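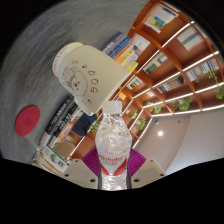
물은 색이 없고 냄새도 없습니다. 그래서 어린이 여러분은 물을 심심한 물질이라고 생각할 수도 있습니다. 하지만 물은 아주 긴 여행을 하는 물질입니다. 사진 속 투명한 병에 담긴 물을 보세요. 병은 위로 갈수록 좁아지고 하얀 뚜껑이 있고, 물은 빛을 받아서 반짝입니다. 이렇게 병 안에 있는 물도 옛날에는 바다에 있었고, 구름 속에도 있었고, 어쩌면 공룡이 마신 물이었을 수도 있습니다. 오늘은 이 여행에 대해서 이야기하겠습니다.

물의 여행
글: 루트파 마줌데르 (Lutfa Majumder)

물은 사라지지 않아요

비가 온 다음 날, 길에 물웅덩이가 있습니다. 아침에는 신발이 젖을 만큼 깊었는데 오후에 다시 가 보면 없습니다. 물은 어디로 갔을까요? 일부는 땅속으로 들어갔습니다. 그리고 일부는 공기 속으로 올라갔습니다. 물이 우리 눈에 보이지 않는 기체로 바뀌는 것을 증발이라고 합니다. 이 기체의 이름은 수증기입니다.

많은 사람이 주전자에서 나오는 하얀 김을 수증기라고 부릅니다. 저도 어렸을 때 그렇게 배웠는데, 나중에 책을 읽고 틀린 것을 알았습니다. 수증기는 눈에 보이지 않습니다. 하얀 김은 수증기가 식어서 다시 아주 작은 물방울이 된 것입니다. 주전자의 주둥이 바로 앞을 멀리서 잘 보면, 하얀 김이 시작되기 전에 아무것도 없는 것 같은 좁은 자리가 있습니다. 그 자리에 진짜 수증기가 있습니다. 아주 뜨거우니까 손을 가까이 대면 절대로 안 됩니다.

증발은 물이 끓을 때만 일어나는 일이 아닙니다. 차가운 물도 천천히 증발합니다. 겨울에 밖에 널어 놓은 빨래도 시간이 오래 걸리지만 마릅니다. 햇빛이 강하고 바람이 불면 더 빨리 마릅니다. 바람이 빨래 옆에 있는 축축한 공기를 다른 곳으로 데려가기 때문입니다.

구름은 무엇으로 만들어졌나요?

수증기가 섞인 따뜻한 공기는 위로 올라갑니다. 높은 곳은 춥습니다. 그래서 수증기가 식고, 먼지나 소금처럼 작은 알갱이에 붙어서 물방울이 됩니다. 이것을 응결이라고 합니다. 이런 작은 물방울이 아주 많이 모인 것이 구름입니다. 더 높고 추운 곳의 구름에는 작은 얼음 알갱이도 있습니다.

구름은 솜처럼 보이지만 만지면 솜 같지 않습니다. 안개 속을 걸어 본 어린이는 이미 구름이 어떤 느낌인지 압니다. 안개는 땅 가까이에 생긴 구름과 같습니다. 머리카락이 조금 젖고, 얼굴이 시원해집니다.

그러면 구름은 왜 바로 떨어지지 않을까요? 물방울 하나하나가 너무 작아서 아주 천천히 떨어지고, 위로 올라오는 공기가 물방울을 받쳐 줍니다. 물방울끼리 서로 부딪쳐서 합쳐지면 점점 커지고 무거워집니다. 공기가 더 이상 받쳐 줄 수 없을 때 땅으로 떨어집니다. 우리는 그것을 비라고 부릅니다. 추운 날에는 눈이 됩니다.
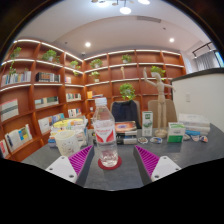 비가 땅에 떨어진 다음에는 물의 길이 여러 개로 나누어집니다. 어떤 물은 땅 위로 흘러서 개울로 갑니다. 개울은 강이 되고 강은 바다로 갑니다. 어떤 물은 흙 속으로 스며들어서 풀과 나무의 뿌리를 만납니다. 뿌리가 마신 물은 줄기를 지나 잎까지 올라가고, 잎에 있는 작은 구멍으로 나가서 다시 수증기가 됩니다. 이것은 증산이라고 합니다. 증발과 증산은 이름이 비슷해서 헷갈리기 쉽습니다. 증산의 주인공은 식물이라고 기억하면 됩니다.

더 깊이 내려가는 물도 있습니다. 모래와 자갈 사이, 바위의 틈으로 천천히 내려가서 지하수가 됩니다. 지하수가 있는 땅속을 커다란 동굴 호수처럼 상상하는 어린이가 많습니다. 그런 곳도 있기는 하지만, 보통은 물을 가득 먹은 스펀지와 더 비슷합니다. 작은 틈마다 물이 들어 있습니다.

푸말룸 마을의 우물

제가 살았던 푸말룸 마을에는 오래된 우물이 하나 있습니다. 우물 옆의 돌에는 1754라는 숫자가 새겨져 있습니다. 그 해에 마을 사람들이 우물을 팠습니다. 우물은 언덕 아래에 있어서 마을에서 가려면 돌계단 218개를 내려가야 합니다. 내려갈 때는 쉽지만 물을 들고 올라올 때는 팔이 아주 아픕니다. 저는 다섯 살 때 처음으로 할머니를 따라갔고, 작은 주전자를 들었습니다. 집에 도착했을 때 물은 반밖에 없었습니다. 제 양말이 나머지를 마셨습니다.

어느 해 7월에는 31일 동안 비가 한 번도 오지 않았습니다. 마을 앞의 개울은 말랐습니다. 그런데 우물에는 물이 있었습니다. 그때 저는 이것이 마법이라고 믿었습니다. 학교의 프라마니크 선생님이 땅에 막대기로 그림을 그리면서 설명해 주셨습니다. 우물의 물은 오래전에 내린 비가 땅속에서 천천히 움직여서 온 것이라고 하셨습니다. 개울은 어제와 오늘의 비를 많이 쓰고, 우물은 예전의 비도 쓴다는 말씀이었습니다.

하지만 우물에도 끝이 있습니다. 비가 채워 주는 것보다 사람이 더 많이 꺼내면 우물의 물 높이가 내려갑니다. 그래서 가뭄 때 우리 마을에서는 채소를 씻은 물을 버리지 않고 나무에 주었습니다.

바닷물은 짠데 비는 왜 짜지 않을까요?

이 질문은 어린이들에게서 자주 받습니다. 물이 증발할 때 물만 기체가 되고 소금은 남습니다. 접시에 소금물을 조금 붓고 햇빛이 잘 드는 창가에 놓아 보세요. 며칠이 지나면 물은 없어지고 하얀 소금이 접시에 남습니다. 바다에서도 같은 일이 생깁니다. 바다에서 올라간 수증기에는 소금이 거의 없어서, 비도 짜지 않습니다.

그러면 바다의 소금은 어디에서 왔을까요? 많은 부분은 땅의 바위에서 왔습니다. 빗물이 바위를 아주 조금씩 녹이고, 강이 그것을 바다로 옮깁니다. 강물에도 이런 것이 들어 있지만 양이 너무 적어서 우리 혀는 짠맛을 느끼지 못합니다. 바다 밑에 있는 뜨거운 물구멍과 화산에서 나온 것도 있습니다.

집에서 작은 비를 만들어 보세요

준비물은 큰 유리그릇, 작은 컵, 따뜻한 물, 비닐 랩, 얼음입니다. 따뜻한 물은 어른이 부어 주세요.

먼저 큰 그릇에 따뜻한 물을 손가락 두 마디 높이로 붓습니다. 가운데에 빈 컵을 세웁니다. 컵은 그릇보다 낮아야 합니다. 그릇 위를 랩으로 덮고 가장자리를 잘 눌러서 막습니다. 랩의 가운데에 얼음을 몇 개 올리면 그 부분이 조금 내려갑니다. 컵의 바로 위가 가장 낮은 곳이 되게 해 주세요.

이제 5분마다 한 번씩 봅니다. 랩의 안쪽이 먼저 뿌옇게 됩니다. 그다음에 작은 방울이 생기고, 방울이 서로 붙어서 커지고, 컵으로 똑 떨어집니다. 따뜻한 물은 바다, 차가운 랩은 높은 하늘의 역할을 합니다. 방울이 잘 안 생기면 랩에 틈이 있는지 확인하고 얼음을 더 올려 보세요. 그릇의 물에 식용 색소를 조금 넣고 해도 재미있습니다. 컵에 떨어진 물은 무슨 색일까요? 소금 이야기를 다시 읽으면 답을 미리 알 수 있습니다.

어려운 낱말

증발: 액체의 겉면에서 액체가 기체로 바뀌는 일
응결: 수증기가 식어서 물방울이 되는 일
증산: 식물의 물이 잎에서 수증기로 나가는 일
지하수: 땅속의 흙과 바위 틈에 있는 물
가뭄: 오랫동안 비가 오지 않아서 물이 부족한 것

다음 글에서는 눈의 결정이 왜 여섯 모양의 가지를 가지는지 이야기하겠습니다. 추운 곳에 사는 어린이는 검은색 종이나 천을 미리 밖에 두어서 차갑게 해 놓으세요. 눈이 올 때 그 위에 받아서 보면 금방 녹지 않습니다.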